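Trinberg Outdoor Safety, 2023-12-24. A short thread on storing firearms at home while guests are staying over the holidays.

1/ Visitors do not know the habits of your household. Before they arrive, confirm that every firearm is unloaded, locked and out of sight. Ammunition belongs in a separate locked container.

2/ Many owners keep a quick-access safe in the bedroom. If a guest will be sleeping in that room, move the safe or its contents beforehand. A closed drawer is not secure storage, and neither is a high shelf.

3/ Electronic locks depend on their batteries. We ask members to replace them 2 times a year, in August and again before the winter holidays. Keep the backup key outside the home or on your person — never in the same room as the safe.

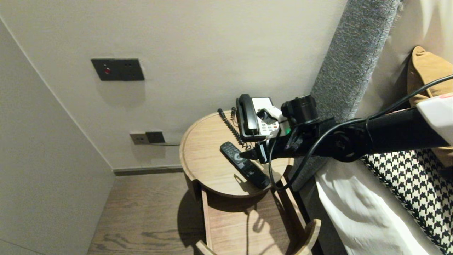

Bedside table with telephone and remote control.

4/ Our home storage class now covers keypad, dial and biometric safes. Instructor Usa Tanasarn taught 114 members this year, and seats for the next session are limited to 20. Registration is through the members' page.

5/ Cable locks remain available at the front desk at no charge, with a limit of 2 per household. Please bring your membership card. Staff can show you how to fit one, but do not bring a firearm into the office for this purpose.

6/ If you are traveling, do not leave a firearm in a parked vehicle overnight. Check the storage rules at your destination before you depart — they vary from state to state.

7/ The office is closed tomorrow. Questions sent by message will be answered when we reopen.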